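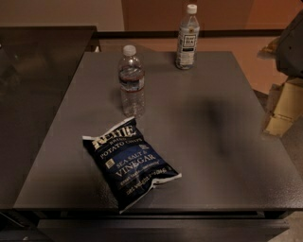

The snack table setup: chip bag in front, water bottle behind it, tea bottle at the back.

Projects > Skiltach > Data > Snack Table Set

# Snack Table Set

Hello, and thank you for looking at our data! Skiltach is the student robotics club at Vutville, and this is the card for the set of recordings we made for our fetch-and-carry project. We've tried to write down everything we wished we had known when we started using other people's data, so it runs a bit long. If you only want to load the files and get going, skip to "Getting started" and come back when something looks odd (it will, and the answer is probably in "Known problems").

## What we were trying to do

Every year the club picks one household job and spends the school year on it. The year before this one it was sorting socks, and we learned a great deal about socks. This time we voted for snacks. The robot gets a short typed request, such as "bring me the tea," finds the right item on a table, picks it up and sets it down in a marked spot without knocking over the neighbors.

We chose food and drink packages because they are cheap, easy to replace, and much harder than they look. A puffed-up chip bag gives way when you squeeze it, and the printing folds into the creases. A clear bottle lets the table show through it, so a program that looks for edges and colors can have a rough time deciding where the bottle stops. Put a bag and a couple of bottles close together on a dark tabletop and you have a very decent puzzle for a beginner team.

## What is in the set

There are 312 recordings in the set. Each one is a single try at a single request, from the moment the request is sent to the moment the arm goes back to its resting place. Tries that went wrong are in here too, and we'd ask you to please not throw them out before you look at them – they taught us more than the good ones did.

Of the 312, we marked 226 as successful. Our rule was that the item had to end up in the marked spot, standing if it started out standing, with everything else still on the table. A bag could land either side up and still count. We argued over that one for most of a meeting and the lenient side won.

Each recording comes with:

- the color video from the head camera
- the joint positions of the arm and the opening of the gripper
- the typed request, exactly as it was typed, spelling mistakes included
- a success mark, yes or no
- a free-text note from whoever was running the session

The notes are uneven. Some are a full paragraph and some just say "bag again."

## The items

Items were laid out by hand and moved between tries. The most common ones were a bag of Kettle Brand sea salt and vinegar potato chips, a clear water bottle with a white cap, and a taller, slimmer bottle of tea, also with a white cap. Since both bottles have white caps, the cap alone won't tell you which is which, and an early version of our program found this out the hard way. The label and the shape are much better clues.

In the request text you will see the same thing called by different names. "Chips," "the blue bag," "salt and vinegar" and "kettle" all mean the same item. We left these alone on purpose, as that is how people in the club talk, and we wanted the language part to cope with it. If you'd like tidy names, the file `items.csv` gives one short name for each.

## The software

Two pieces of our own code go with the set. Mesar is the recorder: it starts and stops everything together and writes the files. Bae is the little viewer, which plays the video next to a chart of the arm joints. Bae was written over one long weekend and still has some rough corners, but it is quite pleasant once you learn that the space bar pauses and the letter N skips to the next recording.

## Getting started

1. Unpack the archive somewhere with plenty of room.
2. Run `python check_files.py` from the top folder. It reads through every recording and tells you if anything is missing.
3. Open Bae with `python bae.py recordings/` and watch a dozen or so before you write any code. We mean this kindly! New members who skipped this step always ended up doing it later.
4. Load the practice split first. It is small and trains on an ordinary laptop while you get your snack (a real one).

Our baseline trains for 2000 steps with the settings in `baseline.yaml`. It isn't a strong model and you should be able to beat it. If you do, please tell us how.

## Known problems

**Shadows and shine.** The tabletop is dark gray with a slight sheen, so it picks up the overhead light, and you may find soft shadows on the open part of it. Our first detector was fond of calling dark patches objects. Changing the brightness of the training pictures at random helped a lot.

**Other surfaces.** The table isn't the only dark surface in view. If your method looks for "the biggest dark flat thing," check that it has picked the right one. Boxes and other things beyond the table are background and have no labels.

**Late joint readings.** In the December recordings the joint readings trail the video by 2 frames. `fix_lag.py` shifts them back. The fix has not been applied to the files as shipped, so that anyone who already has the older copy gets matching results.

**Crumpled bags.** The longer a bag is in use, the softer it gets, and the arm squeezes it differently. We didn't keep a record of when we switched to a fresh bag. We should have, and next year's group has it on their checklist.

## Using and sharing

You are welcome to use the set for classes, clubs, competitions and your own tinkering. Please mention Skiltach, Vutville when you share results, and keep this card with the files if you pass them along. We don't suggest using it to judge a robot meant for real homes – it covers one room and a handful of packages, and that's a very small corner of the world.

Found a mistake? Open an issue with the recording number and a sentence on what you saw. We read them at the start of each club meeting, so a reply can be slow during exams and over the summer.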